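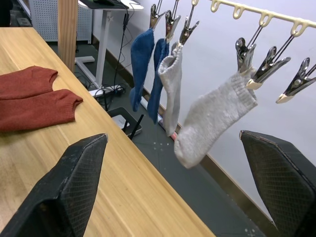 Socks on the clip hanger, with the red ones on the table.

Tostthorpe House, laundry room meeting, February

Angelica Baluyot welcomed everyone and thanked them for coming down at 7 p.m. with supper barely cleared. Lachlan Yule took notes.

Drying socks. Angelica spoke at some length (and very kindly) about how much nicer it is to find your socks hanging up by the cuff than balled in the bottom of a basket. Agreed that pairs go on neighboring clips, and that dry socks move to the table so the next person has room. Lachlan asked whether knit socks ought to lie flat, and a friendly discussion followed, with his grandmother quoted twice. Left to each person's own judgment.

Clips. Agreed to spend up to $100 on 2 more hangers and a bag of spare clips. Angelica will ask at Sutter first and then try Canen.

Odd socks. These will stay in the window basket for 3 weeks and then go to the rag bag. Several fond farewells were made to particular socks.

Any other business. Lachlan will oil the door, which has been squeaking dreadfully. Cookies were passed around and the meeting closed at 7:50.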